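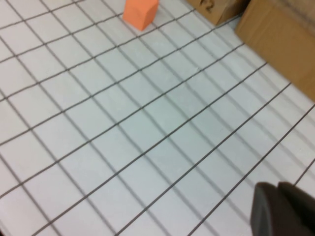
Orange block and cardboard boxes on a grid surface.

Progress report to the Gavalas Fund
Leadership and IT skills program for small business owners
Reporting period: January to June

1. Summary
The program started in January at our office in Dusberg. In this period we received 80 applications from owners of small firms in IT services, bookkeeping and translation. We accepted 20 of them, as it was planned in the proposal. 15 have finished the first module. The other five asked to continue with the autumn group and we agreed.

2. Training
The first module covered project planning, contracts with public agencies and basic information security. Participants found the part on contracts most difficult, especially the pricing tables. We added two evening sessions on this topic, from 6 p.m. to 8 p.m., without extra cost to the grant.

3. Mentoring
Each participant was offered a mentor from Olumgate, our partner for consulting. Most of the pairs meet every second week. Two pairs did not work well – the mentors had little knowledge of translation services – and we changed them in April.

4. Online platform
Irudine, the learning platform, opened three weeks later than we promised. The delay came from the login system, which had to be tested again after a security review. All course materials are now online.

5. Budget
We have used 100 percent of the training line and less than half of the travel line. We would like to move part of the travel money to training, and we ask for your written approval before September.

6. Next period
The second module is about hiring and managing staff. Applications for the autumn group open in August.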